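Boxes We Can't Chuck

Kirsty Whiteley's spare room. Door opens halfway and then stops, because of the kettle box. Behind the kettle box, the other kettle box. Behind that, the box for a stick blender that died two houses ago.

"I know," she says, before I've said a thing.

I'm in Mevholm to look at cupboards. More to the point, at what's in them, which is mostly cardboard with nothing inside. It started as a small item for the back page and then I put a call out to readers and got 600 replies. Six hundred. People sent me lists. People sent me floor plans. One woman sent a poem about the carton her wedding china came in, and it was quite good, and she wants it back.

So. The empty box. Why we keep it, where we keep it, what it takes to make us let go.

Kirsty first. She's lived in the same weatherboard place for nine years and in all that time has not thrown out the packaging of anything with a plug. The rule came from her father. Keep the box till the warranty's up. Sensible! Except the warranty on the toaster was up before her youngest started school and the box is still on top of the wardrobe, with the foam in it, and the little bag that held the instructions, and the twist tie.

"The twist tie's the giveaway," she says. "If I'd only kept the box you could say I was being practical."

Tea. Biscuits out of a tin that once held different biscuits. Then the tour.

Hall cupboard: shoe boxes, mostly flat, some not. Laundry: the big one, the washing machine carton, folded down and slid behind the washing machine it came with. Under the stairs is where it gets serious. Slow cooker. Sandwich press. A Drellberg fan heater, box in perfect nick, heater long gone to a cousin up the coast who has asked for the box and been told no.

Why no?

Long pause. "It fits there."

That came up over and over in the replies. It fits there. The box has found a spot and the spot has grown round it, and if you took it away there'd be a hole, and something worse would go in the hole. A bloke from Grondmont wrote that his computer box has held up one end of a shelf for so long he's forgotten it isn't furniture. His wife added a line at the bottom. She had not forgotten.

Reason number one in the mail, by a mile, was moving house. You'll need the boxes when you move. Fair enough, if you move. Plenty of the people who said it have been where they are since the kids were babies and intend to leave feet first. And the ones who did move told me what happened, which is that they packed the telly in its proper box, felt very pleased, and then moved all the other empty boxes too. In the truck. Paying by the hour.

I rang Melnyk, the removals outfit in Grondmont, to ask if this was common. Laughter down the line. Then a shout across the shed to someone else, more laughter. Yes, it's common. They've had whole loads. They don't say anything now, they just ask which room. If the answer is "oh, just the garage" they know what they're carrying. The original box is a mixed blessing anyway, they reckon, good for a screen, good for a sewing machine, useless for a kettle, which wants a tea towel round it and a corner of the kitchen carton and will be wanted first.

Reason two, selling it on. This one has legs. A thing in its box gets a better price, anyone who's stood at a card table in a driveway on a cold morning knows it. Buyers like the box. They pick it up, turn it round, read the back. They never did have that box and now they could. I watched this happen at the Mevholm swap meet in July, rain coming in sideways, a man paying more for a boxed hand mixer than for the newer unboxed one sitting right beside it. I asked him about it. He said it showed the people had looked after it. Maybe. Or they had a cupboard like Kirsty's.

Reason three nobody likes to put first, so it comes in at the end of the email after "anyway" or in brackets. It's a nice box. 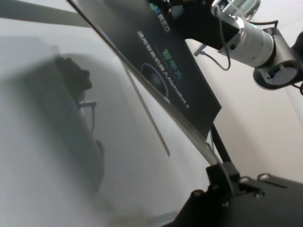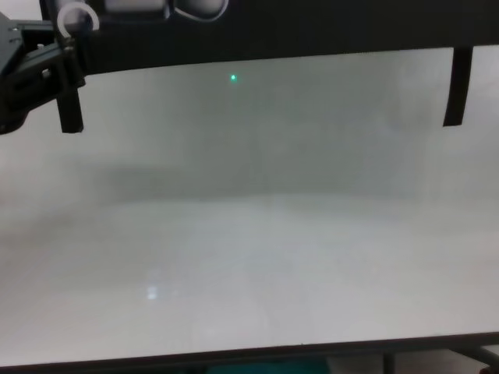
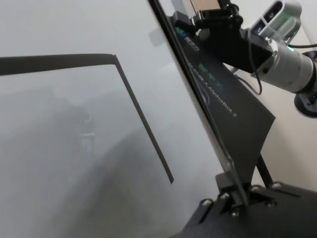 And it often is a nice box, let's be fair. Somebody sat at a desk and worked out how that lid should come away, and how slowly. There's a hush to it, a good lid, a little suck of air. Colour matters more than people let on. Brown goes in the recycling without a pang, white gets a week or so on top of the fridge, and black gets kept. Ask around. Black looks dear even when it wasn't. The AlphaBot 2 box in the first picture is the sort I mean, black, with white and green Chinese characters on it and the name running along its length, so tip it, lean it, stand it on end and you can still tell what it is. Half the letters I got described something along those lines. Phone boxes, watch boxes, a torch box with a magnet in the flap. Kirsty has seven phone boxes in her bedside drawer, one inside another where they'll go, and the phones they came with are who knows where.

What goes in a nice box? Not much. Readers were frank on this. Foreign coins. Keys for locks they no longer own. Baby teeth, more than I'd like. The box is too good for rubber bands and not good enough for jewellery, so it sits there with one earring in it for a decade.

Kids, though. Kids have no trouble. Every parent who wrote in had the same story about the same fridge carton and I never got tired of it. Shop, ship, shop again, cubby, dog's house, dog not interested. One family in Grondmont cut a window in theirs and ran a café out of it for an entire winter, menu taped up, prices going up weekly. It went soft in the end and had to be carried out in bits. There were tears. Not all of them the children's.

Which brings me to the getting rid of. Harder than it should be.

There's the bin, for a start. It's full. It's full becuase there's a box in it that hasn't been flattened, and it wasn't flattened because flattening is a job, and the knife's in the other drawer. Kirsty does hers in the driveway, in boots, with a sort of stamping run-up that her neighbours have learned to ignore. She does two at a go. Any more and she starts reading the sides and wavering.

Then there's the foam. Cardboard goes somewhere, we all feel fine about cardboard. The foam just looks at you. A fair few readers confessed that the whole reason they still had the box was that it had the foam in it and they didn't know what to do about the foam. So up on the wardrobe it goes. Problem solved, problem out of sight, and it's only light.

Some methods, from the mail, in no order:

Write the date on the bottom in texta when it comes in. When you find it again you'll be ashamed and it'll go.

Give them to a friend who's moving. Check they are moving.

Take the tape off the day it arrives. A box with no tape is already half gone.

Worm farm, if it's plain brown. They go mad for it.

Let your sister do it while you're out. (This got several votes, and one very angry no, in capitals.)

Keep one box per shelf, a big one, and put the small ones you really need in it. I tried this. I now have a big box full of boxes.

I should own up about mine. Printer, on top of the bookcase. Lamp, behind the couch, and the lamp was broken when I bought it, I kept the box to send it back and then didn't send it back. A hatbox from my nan that's had no hat in it in my lifetime. A small flat one from a pen. I don't have the pen. I went to bin it the night before I drove to Mevholm, lid off, had a look, lid on, back in the drawer.

Kirsty walked me to the car. She'd been thinking about the cousin and the Drellberg box. Might let him have it after all, she said, if he came and got it, if he brought something to go under the stairs in its place. Then she saw what was on my back seat, a carton, decent size, clean, flaps still good, and asked if I was using it.

I told her I might be moving.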